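Grorkirel shelf handling - good practice notes and data card

Last updated: 23 Nov 2018

We use cookies to remember your settings. Accept / Manage

Maintained by Roel Declercq and Pentti Saarela. Send corrections to either of us.

What this covers

Rules for recording arm runs at household shelving. The set holds 897 runs, each with the wrist camera stream, joint positions and gripper state. Runs longer than 60 seconds are split at the next pause and share a run number with a letter after it.

Before a run

Put the stop button where the operator can reach it without leaning across the arm. Check that the wrist camera cable has slack at full rotation. Wire racks need extra care - a fingertip can go through the grid and catch on the way back. Set the approach so that the fingers stay in front of the shelf edge until the target has been chosen.

Soft and knitted things are allowed as targets. Write "soft" in the object field and use the low grip setting. Hard plastic goes under "rigid", including bowls and jugs. If you can't tell what something is from the wrist view, enter "unknown" and leave it at that.

Wrist views at the shelving, with plush toys among the things on show:
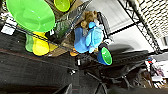
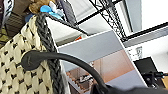 Do not straighten the camera stream afterwards. Tilt is part of the recording and the joint positions only match the original angle. Blurred images stay in too. Maarten Brouwer's older script dropped them without logging it, so please don't use any copy dated before March.

Labels

Colour words come from the list of 14 in colours.txt. Use the nearest one and don't add your own. Text on signs or labels is only copied out when it can be read in full. Two people label every run, working apart, and Kobe Vermeulen settles the ones that differ.

People and privacy

No faces. If someone walks into view, stop, delete the run and start again under a new number. Screens should be off or turned away.

Known problems

- Runs 1 to 3000 in the numbering are not all used. Gaps are deleted runs.
- Gripper state lags the camera slightly in the Skandow export.
- Dark fingers against dark shelving confuse the depth estimate.

Changes

Object field is now required. The "fabric" label has been merged into "soft".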